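Chapter 11
Sorting and Folding Household Clothing

Learning aims

By the end of this chapter you should be able to sort a mixed heap of clean clothing, prepare a garment for folding, and choose a suitable surface for the work. The chapter should take 2 class periods and one practical session.

Clothing is seldom folded in the place where it will be stored. In most homes it is first set down wherever there is room, and the sorting begins there.

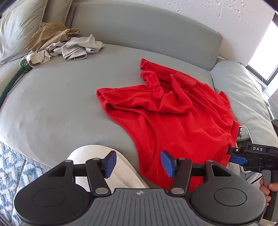

Knitted garments need more care than woven ones. They stretch under their own weight, and a sleeve pulled too hard may keep its new shape. Before folding, find the neck opening and use it to work out which way the garment is lying. On the red knit spread over the sofa seat, the wide curved neckline with its stitched band is the best place to start. Leave the smaller items heaped to one side until the larger piece has been dealt with.

A flat, clean surface makes the work easier. Smooth each piece from the centre outwards with the palm of the hand - never by tugging at the edges - and bring the sides in before folding the length.
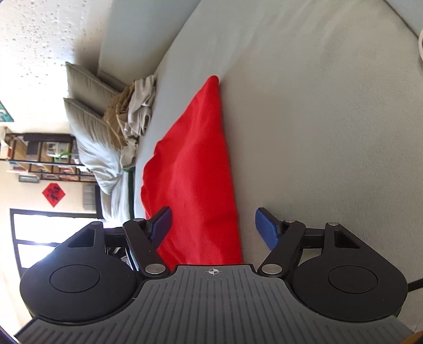 The same method serves for scarves, shawls and other long pieces, though these are folded end to end first. In the case study at the close of this chapter, Mwende Makokha and Victor Obura record how clothing was handled in 48 homes in Clasach. Read their account before attempting Exercise 2.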